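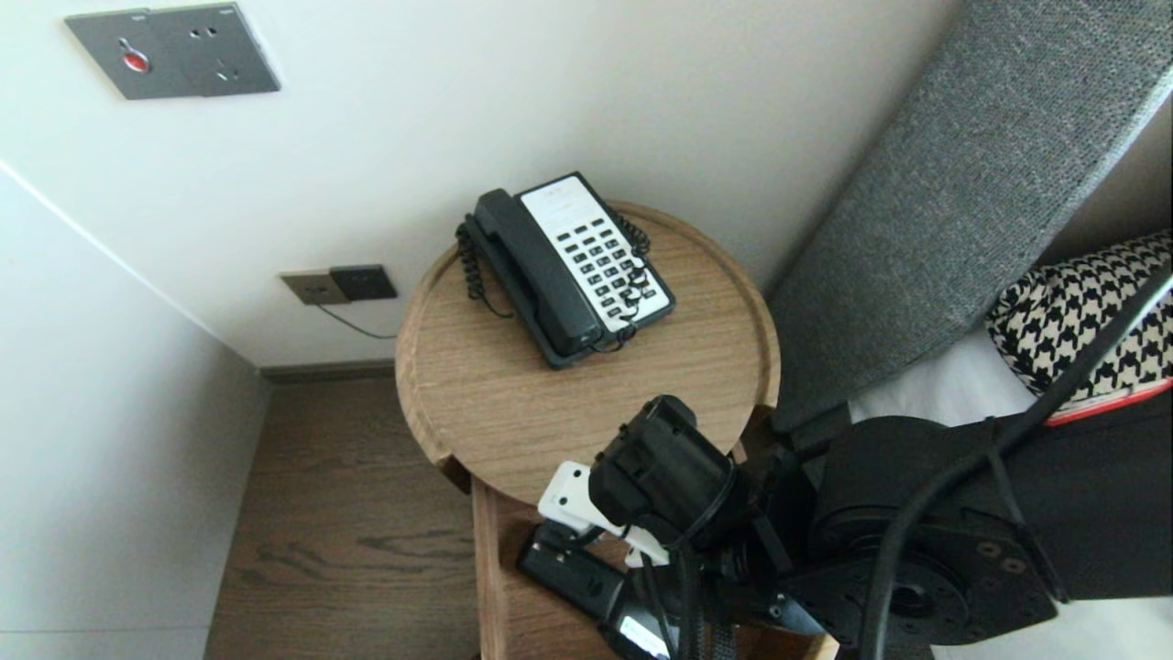
Frequently Asked Questions: The Risbridge Tenant Advocacy Program

What is the Tenant Advocacy Program?
The program offers free advice and representation to renters who believe that their housing rights have not been respected. It is operated by the Skyrme Housing Rights Center and serves the city of Risbridge and the township of Piltilen. In the last program year, advocates opened 668 cases, of which 261 concerned repairs that a landlord had been asked to make in writing.

Who may apply?
Any person who rents a home, a room, or a lot for a manufactured home within the service area may apply. Applicants do not need a written lease. Immigration status is not asked about at any stage, and it does not affect eligibility.

Is there an income limit?
There is no income limit for general advice. Representation at a hearing is limited to households that meet the guidelines listed on the application form. Households slightly above the guidelines may ask for a review by the intake supervisor, Catrin Craddock.

What kinds of problems does the program handle?
Advocates handle eviction notices, withheld deposits, unsafe conditions, utility shutoffs, and discrimination -- including refusals to allow a service animal or a reasonable change to the home. The program does not handle mortgage disputes, disputes between roommates, or commercial leases.

I have received an eviction notice. How soon should I contact you?
Please contact the intake office on the day you receive the notice, and do not move out before speaking with an advocate. Intake hours begin at 9:00 a.m. Messages left after 4:30 p.m. are returned on the next working day.

What should I bring to my first appointment?
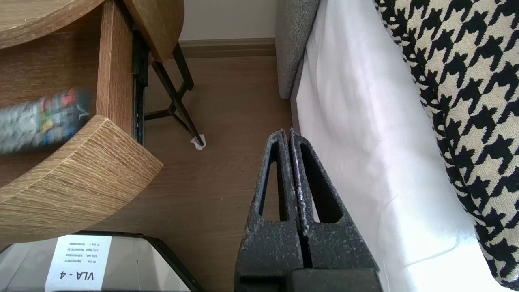
Bring the notice itself, your lease if you have one, proof of recent rent payments, and any letters or text messages exchanged with the landlord. Copies are acceptable. If some papers are missing, keep the appointment anyway and tell the advocate what you remember of them.

Can my landlord punish me for asking for help?
Retaliation is prohibited under the Risbridge rental ordinance. A rent increase or notice to vacate served within 120 days of a complaint may be challenged, and the advocate will explain how. Keep a dated record of every contact.

Are interpreters available?
Yes. Interpretation is provided at no charge, by telephone or in person. Sign language interpretation should be requested at the time of booking. Fernanda Arruda coordinates all language requests, as well as large-print and audio versions of program materials.

Will my information be shared?
Case files are confidential. Information is released to a court, an agency, or another organization only with the written consent of the client, or where the law requires it.

How do I file a complaint about the program?
Write to Damir Kadrić, Client Relations, at the Skyrme Housing Rights Center. A written reply is sent within 36 working days. Filing a complaint has no effect on an open case.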